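3.2 Collecting the examples

All examples used in this paper were gathered in simulation. We used the Serance kitchen set, with the arm and gripper models taken over from our earlier Butent work and only lightly changed. Two views are stored at every step, one mounted close to the gripper and one looking at the arm and counter from further back. Sample views in Figure 4.
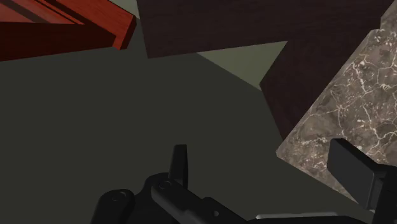
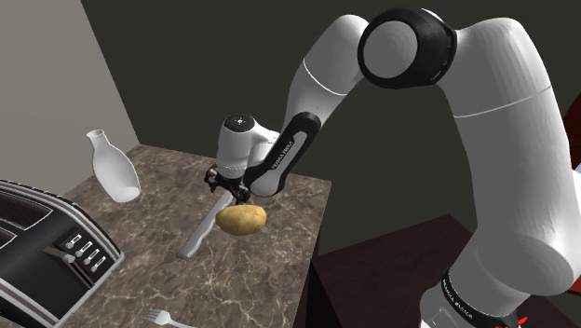 Figure 4. Rendered views from the kitchen set. First: close view, gripper open, nothing held. Second: wider view, gripper over the countertop near the potato.

Operators drove the arm by hand controller. Each operator did a warm-up block first, thrown away, then worked through the task list in whatever order they liked. We tried a fixed order in February and dropped it. People got bored and the later tasks came out sloppy, with long pauses that the policy then happily learned to copy.

Start positions were drawn fresh for each attempt. Objects shifted and turned on the counter, lighting left alone, wall and counter textures picked from the Serance library. Object sizes not varied. This is a weakness and we come back to it in Section 5.

An attempt was kept if the goal check passed and the operator did not press the discard button. Both conditions matter. The goal check by itself let through a fair number of ugly successes, e.g. an item nudged into place with the side of a finger, or dropped from too high and landing well by luck. Operators were told to discard anything they would be embarassed to show a new starter. Vague, but it worked better than the written rules we had before.

Failed attempts were stored apart, not deleted. They are not used for training here. The Drovitz baseline does use failures, so for that comparison only we give it access to the second store.

Per task we aimed for 18 kept attempts and stopped there, even where the operator was clearly getting better. Long tasks were split at the first grasp and the two parts labelled separatly. Instructions were typed by the operator after the attempt, in their own words, so spelling and phrasing are uneven. We left them that way. The Tiedemann filter was then run over the text to remove empty or repeated lines, nothing else.

Actions are logged as changes in gripper pose plus an open/close value. Joint angles also logged but not fed to the policy. Early runs had a lag of 2 steps between the stored views and the stored action. Those runs were re-aligned by script and 5 of them checked by hand against replay. No remaining offset found in the ones checked.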